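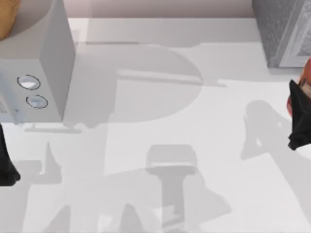

One member asked whether the demister pad should stay on the same circuit as the light in the revised specification, as the pad then heats only while the light is on and the glass is already fogged when someone comes in for a second shower. The chair replied that this was item 2 and took it first.

Bathroom Fittings Working Group
Minutes of the meeting held 6/20/21
Apologies: two received. Minutes of the previous meeting approved with one correction (item 4, "fused spur" to read "switched fused spur").

2. Demister pads
The group compared two wiring options for the Sterkholm cabinet. Option A keeps the pad on the lighting circuit. Option B gives it a separate feed with a run-on timer of 16 minutes. Option B needs an extra conductor to the cabinet position, and in the older units at Bruvgate the existing conduit is full. Members disagreed on whether opening the wall is justified for a pad. Agreed: Option B for new work, Option A where conduit cannot be reused. The specification sheet will carry both drawings.

3. Cabinet widths
The 909 mm cabinet does not fit between the tiled return and the window reveal in the corner bathrooms. The supplier, Suteo, has offered a narrower body with the same door hinges. Depth is unchanged. The narrower body loses the internal shaver outlet — this was not clear from the first quotation. Agreed to request a revised quotation showing the outlet as a separate line.

4. Lighting
Color temperature was discussed again. The trial units have a warm setting and a cool setting, and the driver returns to cool after every power cut. Residents in the trial bathrooms have reported this as a fault. Suteo states that a driver with memory is available. Agreed to hold the lighting order until a sample has been tested on site.

5. Âu basin range
The Âu basin was put forward as a replacement for the discontinued model. The tap hole is set 10 mm further back, so the spout outlet falls close to the rear slope of the bowl. One member considered the splash acceptable at normal pressure. Another did not, and asked for a test with the longer spout. The waste position matches the existing pipework. No decision.

6. Stock and deliveries
Nearly 335 mounting brackets are held in the Bruvgate store, most of them the earlier pattern with round holes. These can be used for the fixed mirrors but not for the cabinets, which need slotted holes for leveling. Agreed to label the two patterns and keep them on separate shelves.

7. Any other business
Silicone around the mirror edges: the neutral-cure type is to be used throughout. The acetic type has marked the backing on several mirrors. The fitting instructions will be amended.

Actions
Revised wiring drawings, both options: specification editor
Quotation for narrow cabinet with outlet: purchasing
Driver sample: purchasing
Spout test on Âu basin: site team
Bracket labels: stores

Next meeting: date to be set once the driver sample has arrived.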